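Gilt ladders and short bond funds: your questions
By the Sallham Savers desk
March

These are the questions we get most often from members of the Sallham savings circle who hold, or are thinking of holding, government bonds or a bond fund. They are written for people putting away their own money. They are general notes and don't take your own circumstances into account.

What is a bond ladder?

A bond ladder is a set of bonds that mature in different years. If you buy five gilts, one maturing each year for the next 5 years, you have a five-rung ladder. When the first one matures you get its face value back and can either spend it or buy a new bond at the far end.

Why would I do that instead of buying a fund?

Mainly because you know the dates. A gilt held to the end pays its face value on a set day, whatever the price has done in the meantime. Most bond funds have no end date. The manager sells bonds as they get shorter and buys longer ones, so the fund stays at much the same maturity for as long as it runs.

If you need money in a particular year, for school fees or to cover the gap before a pension starts, a ladder fits well. If you don't know when you will need it, a fund is less work.

Can I lose money on a ladder?

Yes, if you sell early. Bond prices fall when interest rates rise, and longer bonds fall further. A gilt with one year left moves very little. One with ten years left can move a good deal. If you hold to maturity, the price changes along the way don't affect what you are paid, though inflation may mean the money buys less than you had hoped.

How do I work out what a gilt will pay me?

There are two parts, the coupon and the difference between what you pay and the face value. Suppose you pay £1,109 for gilts with a face value of £1,217 and hold them to the end. You get the coupons every six months and then £1,217 on the last day. The gain of £108 comes on top of the coupons. The yield to maturity shown by your broker takes in both parts, so use that figure when you compare one gilt with another. The coupon on its own tells you very little.

What is accrued interest, and why was I charged for it?

Coupons build up day by day but are paid twice a year. If you buy between payments, you pay the seller for the days they held the bond. You get it back when the next coupon arrives. The price quoted in the papers is normally the clean price, without this amount, so your contract note will often be a little higher than you expected.

Shortly before each coupon date a gilt goes ex-dividend. Buy in that period and the next coupon goes to the seller, with a small adjustment made in your favour.

How are gilts taxed?

For an ordinary UK taxpayer, coupons count as interest and are taxable above your allowances. Gains on gilts held directly are free of capital gains tax, and you can't claim a loss on them either. This is why low-coupon gilts bought below face value are popular with higher-rate taxpayers. Inside an ISA or a pension none of this matters. Rules change, so check before you act.

Does the exemption cover a gilt fund?

No. Units in a gilt fund held outside an ISA or pension are treated like other fund units, and a gain when you sell may be taxable.

How much do I need to start?

Less than people think. You can buy small amounts through most brokers. The difficulty is the dealing charge, which is often a flat fee – on a purchase of £400 it can take most of the first year's interest. Members with small sums tend to build two or three rungs and add to them later, or use a fund until they have enough.
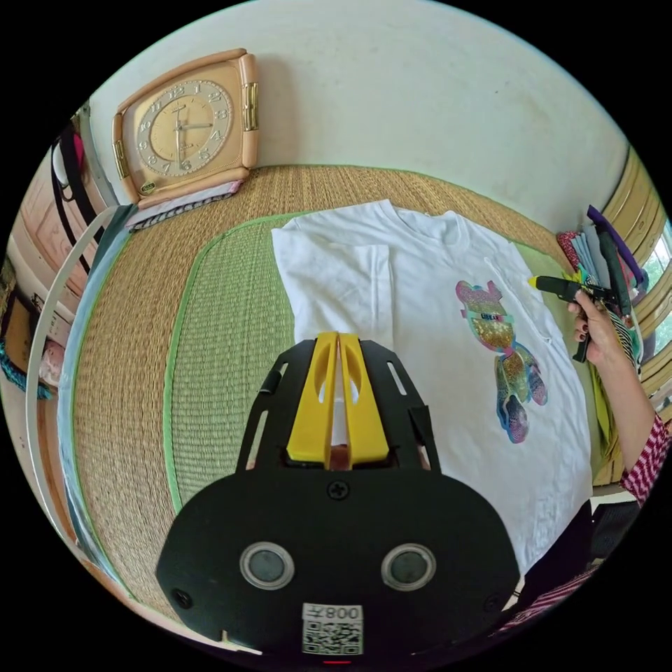

White T-shirt on a woven straw mat.

Which funds do you follow?

We keep notes on two, Talpur Short Gilt and Prosmont Sterling Bond. Talpur holds only gilts, all with less than five years to run. Prosmont holds company bonds as well and goes out further, so it pays more and moves more. Our notes aren't recommendations.

What does duration mean on a fund factsheet?

It is a measure of how sensitive the fund is to interest rates. With a duration of two years, a rise of one percentage point in rates would take nearly two per cent off the price. Look at this figure before the yield. A fund with a high yield and a short duration is usually lending to weaker borrowers.

What should I do when a rung matures?

The cash goes into your dealing account and stays there until you move it. Some brokers pay very little on cash, so put the date in your diary. If you want to keep the ladder at the same length, buy at the long end.

Do you hold meetings?

We have one each quarter in the upstairs room at Flulgate Library, starting at 7pm. New members are welcome, and there is no charge. Bring a recent statement if you want help reading it – cover up the account number first.

Last updated: March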